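June, 4 p.m. Peltden sim kit, trial license, second sitting

OK, so the install finally went through! The trick was the older driver (the one Huang's setup page mentions in a footnote), and after that Peltden came up on the bench machine with no complaints. I'm still working out of the tabletop pack, the one with the bowl tasks, and leaving the drawer pack for whoever picks this up next.

Ran 200 episodes of the rim grasp with our Atside policy, straight out of the box, no tuning. 74 successes. Not great, but I had the approach height set wrong for a good chunk of them, so don't quote that number to anyone yet.

What I like: resets are quick, the logs are plain text, and the wrist view is easy to pull up while a run is going. What I don't like is the shadows. They come out jagged, big stair steps, and I can't find a setting for it anywhere (I looked in both config files, twice).
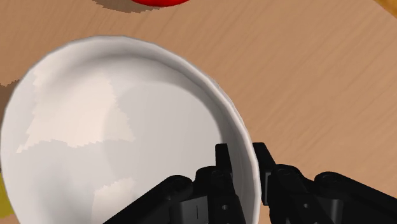

I'd also like to know if the pricier tier gets you better lighting, or only more seats. Wrote to Atotitz support to ask, no reply so far. The trial has 9 days left on it. Next up: drop the approach by 2 cm, rerun the same seeds, and save the logs to the shared drive this time!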